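Section 6. Recording your first batch of demos

Right, so by now you've charged the gripper, paired it with the Skerby app and done the wobbly little calibration dance from section 5. This is the bit I enjoy most! You're going to pick things up and put them down again, a lot of times, so that the model has something decent to learn from.

I've written this around the fruit task, as it's the one we start everybody on at Dastent. Fruit is cheap, it comes in awkward sizes, and you can eat it when you've finished (do wash it, you've been pinching it all morning).

Before you start

Set aside a Saturday morning or something like it. My first full batch was 184 demos and it took me until well after lunch, mostly through faffing with the lighting halfway in.

You'll want the gripper, a plate, a few kinds of fruit, and a table you can get at from the front without leaning over anything. An ordinary kitchen table with your ordinary clutter on it is fine. Please don't tidy it to death, we want the model to cope with mugs and cables and carrier bags.

Recording

1. Open Skerby, tap New Batch and give it a name you'll recognise later. I put the room and the task, so "kitchen fruit plate". Trí Cao uses the name of whatever he had for breakfast and then can't find anything.

2. Wipe the lens. I know. Wipe it anyway.

3. Put the plate within easy reach, with the fruit touching or nearly touching. Mix big and small if you can. A plate with one lonely orange in the middle is far too easy and the model gets lazy.

4. Hold the gripper with the jaws open, a good hand's width back from the plate, and wait for the two short beeps. Anything you do before the second beep isn't saved.

5. Move in at a steady, boring speed. Bring one jaw down each side of the fruit you want and stop for a moment before you close. That little pause is worth having, as it gives the model a clean look at the approach.

6. Squeeze the trigger gently until the pads take hold, then lift straight up, carry the fruit over to where it's going, lower it until it touches and let go. Don't drop it from a height, even if you're bored by then. You will be bored by then.

7. Draw back to where you started and press the side button to end the demo. One long beep means it's saved.

8. Put the fruit back in a different arrangement, turn the plate a bit, and go again.

Note: change the order you pick in. If you always go for the nearest piece first, the model will learn "nearest" when you meant "orange". I did precisely this with my second batch and had to bin 102 demos, which stung.

Note: a fumble is fine to keep if you recovered from it in one go. If you slipped, swore and started again from the beginning, delete it. Hold the side button for three seconds straight after the long beep and the last demo goes.

Caution: soft fruit bruises, and a split tomato will get juice into the ridges of the pads. If that happens, stop, take the pads off and rinse them in lukewarm water. No washing-up liquid, it leaves them slippery for days.

Caution: keep drinks with open tops and any trailing leads out of the path of your arm. You'll be watching the jaws and your elbow will be off doing its own thing.

Checking as you go

9. After every 20 demos or so, open the batch and play a few back. What you want is both jaws in view the whole way through and the fruit visible between them just before you close.

10. If the playback is smeary, you're going too fast. If it's dark, open the curtains or shift the table nearer the window. Both are easy to sort at demo 20 and miserable to find out about at the end.

11. When you're happy, tap Send to Stestiten. The upload is almost always quicker overnight, so plug in and leave it.

A grip worth keeping starts lined up like this, with a jaw either side of the fruit and the neighbours left alone:

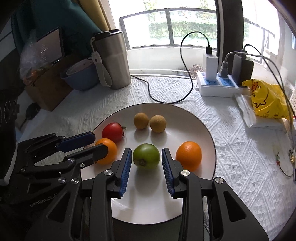

If you get stuck with the upload, Thịnh Lại looks after that end and is very patient. Send him the batch name and the app version (it's at the bottom of the Settings page) and he'll tell you whether the files arrived. Keep the copy on your phone until you've heard back from him, then clear it before you go on to section 7, as the drawer task makes much longer recordings and you'll need the space.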